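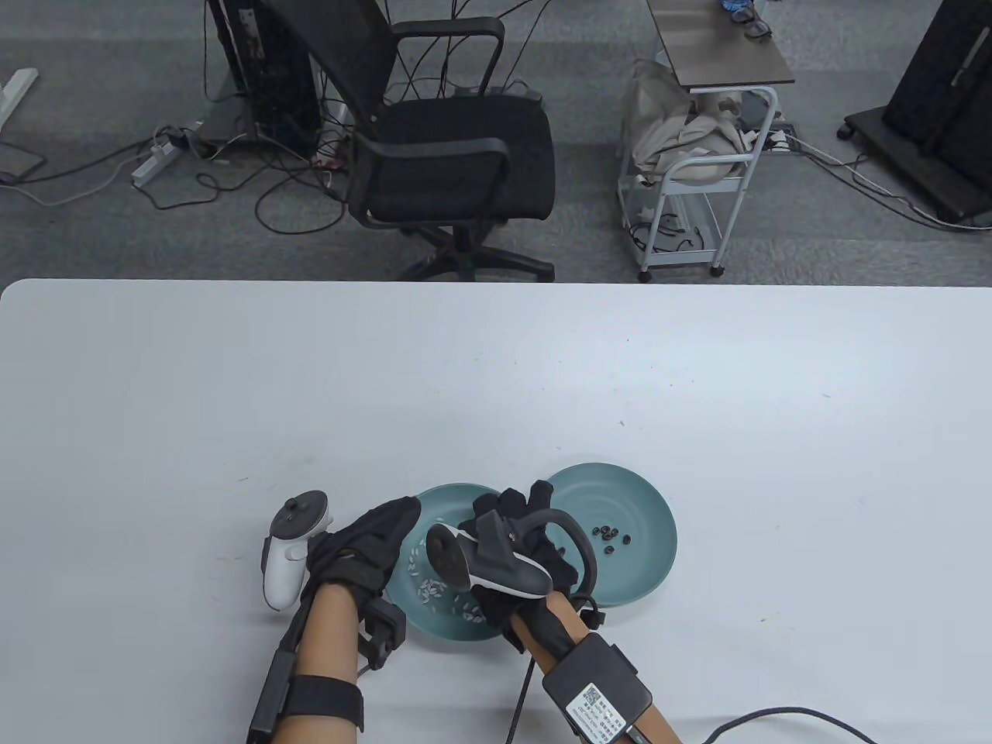
Attachment 1: sorting bench, rice and bean plates, both controllers in hand

Ticket: Bench 2 capture kit -- replace, repair or expand
Queue: Equipment planning, Tetmont lab
Status: Open, waiting on quote
Priority: Medium

Issue
Capital request for next year lists a second wearable kit (gloves, forearm modules, two handheld controllers). Finance asked whether the dropouts logged on the current kit are a hardware fault. If so, the money goes to repair first.

Log
09:10 -- Reviewed fault history. Tracking loss on the right side only, always after 30 minutes or more of continuous use. Left side clean.
09:45 -- Swapped controller batteries. Fault returned at 77 minutes.
11:20 -- Changed the right arm cable for the spare. No dropouts in a 200 minute run. Original cable tagged and binned.
13:05 -- Checked bench power. Bench 2 runs off floor power strips, with leads across the carpet near the chair and the cart. Not the cause, but a second kit can't go on the same strips. Added cable covers and one wall circuit to the request.
14:30 -- Drundik quoted the full kit. Lead time 60 days. Straps and gloves are consumables and priced separately.
15:15 -- Flirnano will lease the same class of kit, controllers excluded. Asked for a buyout figure at end of term.

Finding
Cable fault. No repair spend needed beyond spare cables -- two per kit, to be held in stores.

Budget changes
Add: spare cables, gloves, straps, cable covers, wall circuit.
Remove: replacement forearm module.
Unchanged: table, plates, dry goods for the rice and bean task.

Next action
Hold the purchase order until the Flirnano figure arrives. Cárdenas site wants the same kit in October, so check whether one order can cover both sites before closing.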